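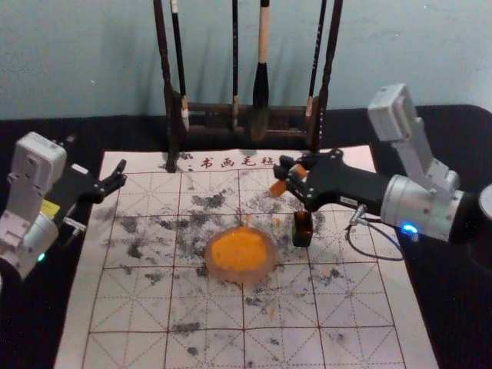
Selon Mimoza Stan, la difficulté de la calligraphie robotisée d'atelier tient moins à la trajectoire qu'à la pression du pinceau sur le feutre. Le banc Fivau, monté à Drurville dans un atelier partagé, associe deux bras à pince à deux doigts et un feutre quadrillé pour l'étude des caractères chinois. Sa construction a commencé en juin ; la première version documentée date du 14 novembre 2020.

La commande est cadencée à 200 Hz. La hauteur de la pince est corrigée par pas de 4 centièmes de millimètre – valeur retenue après les essais de Roswitha Bauerfeind. La course verticale utile est limitée à 60 mm par logiciel. Les cellules imprimées servent de repère pour l'étalonnage du plan de travail.

Voir aussi : Table traçante ; Cinématique inverse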